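Home | Data | Budget Tools | Blog | Contact

# Sadby Wedding Costs: data card

Sadby is a table of what couples said they would spend on their wedding, next to what they ended up spending. The two columns are not on speaking terms.
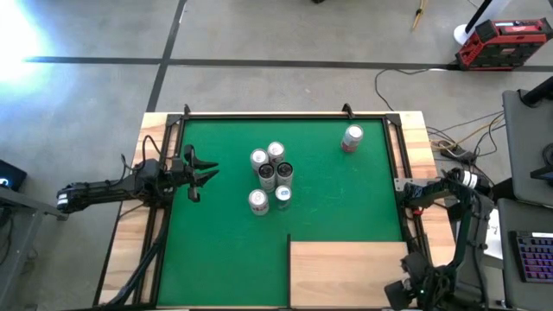
## What's in it

3,107 line items from 144 weddings, one row per item. Columns are `wedding_id`, `category`, `planned`, `paid`, `who_paid` and `notes`. Amounts are in US dollars, tips included where people owned up to them.

There are 14 categories. "Misc" is the largest, and I have stopped fighting it. Chair covers get their own category after a long argument with Joaquim Rebelo, which he won.

## Where it came from

Couples filled in the Brevari budget sheet and agreed to share it. Names, venues and dates were removed. So were 729 notes that mentioned a mother-in-law in a way she might recognize.

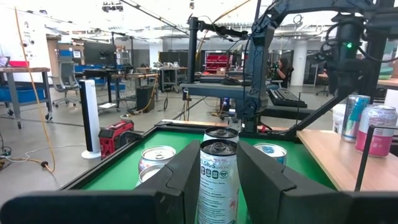

## Known problems

- `paid` is blank where the couple would rather not know.
- Honeymoons are in for some weddings and out for others. Check `notes` before adding anything up.
- Open bars are logged as one lump sum, usually by someone who was at the open bar.
- Rings bought before July are missing. My fault, wrong export.

Please don't use this to quote an average wedding. People who keep a spreadsheet are a strange slice of the public.

## Contact

Aníbal Garcia. Last updated 28 September 2021.

We use cookies to remember your settings. Accept | Manage

2 comments

**coelho_k:** Is the cake knife under cake or rentals?

**Wokine:** Misc. I looked.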